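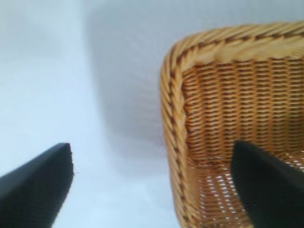
Shelving order for the Norholm lending library: tradition or author?
Posted in Libraries and Booksellers, August, 7:42 pm
By hosley_stacks
Print this thread | E-mail this thread

I maintain the catalog for the Norholm lending library, which holds 2221 titles on Western esotericism, comparative religion and astrology. The current arrangement is by tradition: Theosophy, Rosicrucian, Hermetic, Kabbalah, Tarot and so on. Within each section, books are alphabetical by author. The reading room moves to the Hosley building soon and everything has to come off the shelves, so I would like to settle the arrangement first.

The problem is authors who wrote across traditions. One author can sit in three sections, and members ask at the desk for books that are four feet from where they looked. The alternative is a single alphabetical run by author, with tradition recorded only in the catalog. Has anyone done this with a collection of similar size?

meridian_west
We did it. Single author run, subject headings in the database, colored dot on the spine for tradition. Misplaced books dropped noticeably. Reshelving is faster as well. Anonymous works and compilations go under title.

quarto_and_up
I would not. Browsing is most of the use in a library like this. A reader who wants something on Hermetic philosophy does not have an author in mind. With an author run they have to use the terminal, and in my experience they leave.

meridian_west
The dots cover that. A reader can scan for green.

quarto_and_up
Across 2221 volumes? They would be scanning every bay in the room.

hosley_stacks
For clarity, 2221 is titles. Volume count is higher due to duplicates and multivolume sets.

quarto_and_up
Then it is worse.

lampblack
What software are you running? If it is Sikport, version 2 allows only one location code per record. Version 3 allows a primary code plus cross references, and it prints shelf dummies. A dummy in the Rosicrucian section pointing to the Hermetic section solves most of the split author problem without moving anything.

hosley_stacks
Sikport 2. I did not know about the dummies. Does the upgrade keep local subject headings?

lampblack
It keeps them if they are in the subject field. If they were typed into notes, which was common, they stay in notes and are not indexed. Export first and check.

tablerapper
Dewey 130s and 200s. Already exists.

quarto_and_up
Dewey puts Theosophy at 299.934 and astrology at 133.5, with a great deal of unrelated material numbered in between. In a specialist collection you end up with very long numbers on very thin pamphlets.

tablerapper
Long numbers are not a defect. The Nikolovski bequest was cataloged that way and I can find anything in it.

meridian_west
The Nikolovski bequest is also closed stack. Staff retrieve everything. It has no browsing problem because it has no browsing.

tablerapper
Fair. I still prefer a published scheme to one that lives in somebody's head.

lampblack
Separate question for the original poster: where do periodicals go? If bound journals are mixed into the traditions, pull them out before the move regardless of which scheme you pick. They take deeper shelves.

hosley_stacks
Mixed in at present. I will pull them and run them by title along the back wall. I exported the catalog this evening, and the headings are in the subject field except for the Tarot section, where they are in notes. I will correct those, upgrade, and keep the tradition arrangement with dummies for the split authors.

meridian_west
You will be back on author order inside two years.

quarto_and_up
Please post the dummy template when you have one. Ours are index cards and they fall out.

Last updated: August, 10:15 pm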